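4.2 Grasp Point Selection on Soft Containers

The planner described in Section 3 assumes that the target surface keeps its shape while the gripper closes. Bags break this assumption. The surface moves toward or away from the fingers as they make contact, and a grasp point computed from a single depth image may no longer lie on the object by the time force is applied. We therefore replaced the single-shot planner with a closed-loop version, Vorus, which updates the grasp point from the wrist camera 5 times per second during the final approach.

Vorus has 2 stages. The first finds candidate folds, defined as narrow ridges that both fingers can reach without touching the floor. The second ranks the candidates by their distance from the nearest zipper, seam or strap. Folds close to a zipper are useful for opening tasks but carry a higher risk that a finger pad will catch on the coil. The ranking weight is set by the task file and is not learned.

Training data were collected at the Kollmont site with the Protholm control stack. The set contains more than 100 grasp attempts on 6 bags of different materials. Attempts in which the arm stopped on a force limit were kept and labeled as failures - removing them made the ranking stage too confident on stiff panels.

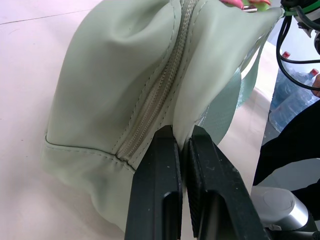 Figure 5. Wrist camera view of a pinch grasp on a mint-green bag.

Fold detection depends strongly on color contrast and shading. On smooth, single-color material, shallow creases and true folds produce similar edges, and the detector must rely on the shadows beside each ridge. The pinched fold in Figure 5 stands just to the right of the end of the zipper, so the ranking stage treats it as a near-zipper candidate. The pale topstitching along both sides of the zipper gives the tracker a clear line to follow, even where the fingers hide part of the panel. Objects in the background, such as the water bottles on the right, are masked out before ranking. We used the mask proposed by Avotiņš without changes.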